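Progress report, reuse and repair shop at Wadholm
To: Hebden small grants
From: Cyril Haworth
Period: through end of August

Quick one this time, we are short two people and the intake shelf is full again. Numbers first, then the rest.

Intake. 681 bags in since the last report. That is more than I planned for and most of it came in the back half of the period, after the schools let out and people cleaned closets. Monthly breakdown is in the spreadsheet I sent over separately. If the spreadsheet won't open try the other tab, the first one has a broken formula I haven't gotten to.

Sorted and out the door: 317 family orders filled. Target was 300, so we're over. A family order is one household, one pickup, whatever sizes they asked for. Repeat visits count as a new order, same way we counted in the first report. I know you asked about unduplicated households. Don't have that yet. The sign-in sheet only has last names and a lot of people leave the line blank. New sheet starts next month.

Repairs: 87 items through the mending table. Mostly zippers and hems, a few coats with torn linings, one tent (don't ask me to take another tent). Below what I told you in the spring. Reasons are under Problems.

Staffing. Two part-time sorters hired as budgeted. One left in the sixth week for a full time job at Itatier, good for her, bad for us. Reposted the opening, had four people apply, two showed up to interview. Offer is out. Until then I'm sorting in the mornings and doing orders after lunch. Mending lead is still on the schedule we agreed to, no change to her hours.

Training. Finished the folding and bundling sheet, finally. One page, both sides. Shirts get folded long and narrow so the collar and size tag are at the top of the bin, towels go in squares, anything long gets laid out flat first and checked for stains before it's folded at all. New people were each doing it there own way and the bins wouldn't close. Now they close.

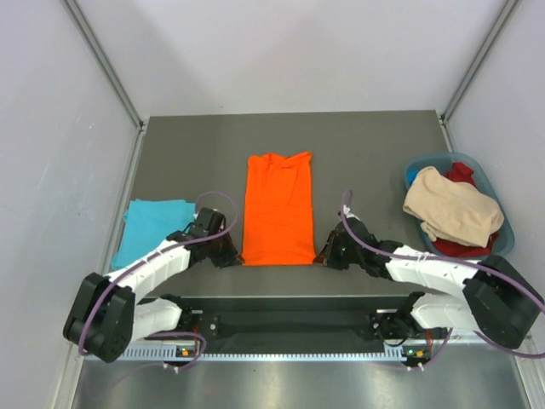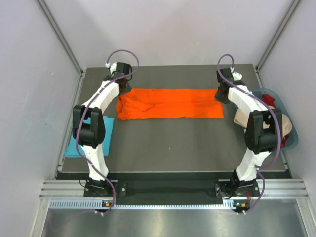 Orange cloth on the table in both.

Space. Landlord at Wadholm signed the extension on the back unit, same rent, through next summer. This was the big worry in my last report so please take it off the risk list. Still no heat back there. Got one quote for a wall unit and it was silly. Getting a second. If it comes in under what's left in the equipment line I'd like to just do it, let me know if that needs a sign-off from your end or if an email is enough.

Laundry. Switched from the coin place to Ollisis for the heavy loads, blankets and coats. They pick up Tuesday and bring it back two days later. Costs more per load, saves me most of a day of driving. Laundry line is going to run over by the end of the year if intake stays like this. Want to move money from the printing line to cover it. We have hardly touched printing, most people find us by word of mouth or from the school office. Request form attached, budget page is the second page.

Problems.
Mending was down for nearly three weeks. The good machine had a timing problem and the shop that fixes them was backed up. We limped along on the old one, straight stitch only, no zippers. It's back now. Would like to put a small repair reserve in the next budget so we aren't waiting on me to find the money.

Kids' shoes. Never enough. We turned away requests in August in every size over toddler. Bought a few pairs out of the supplies line, receipts are in the folder. Not a long term answer. Talking to the middle school about a shoe drive before winter, nothing firm.

Unusable stuff. A lot of what comes in is wet, torn past fixing, or just not clothes. We pay to get rid of it. I put up a new sign at the drop door with plain yes and no lists and it helped some, less of the broken toys and pillows anyway. The overnight drop-offs are the worst of it. Thinking about locking the bin after closing. Would probably cost us some good bags too so I haven't decided.

Spending. On track overall. Wages under because of the vacancy, laundry over, rent exactly where it should be. Supplies a little over due to the shoes. Full ledger attached. Two receipts missing, both for hangers, I'm asking the store for copies.

Next period.
Fill the sorter job and get them trained on the sheet
New sign-in form so we can report households properly
Winter coat push, need bins and racks cleared out before the first cold week
Second quote on heat
Evening pickup hours, one night a week as a trial. Lots of people have asked, they work days and can't make it before we close

Questions for you. Is the site visit still happening? Mornings are better, the afternoon line goes out the door and I can't really talk. And does the final report use this same format or the longer one from last year? I have the long one saved but the budget page doesn't match our lines any more.

Call the shop if something doesn't add up, I'm slow on email untill the job is filled.

Cyril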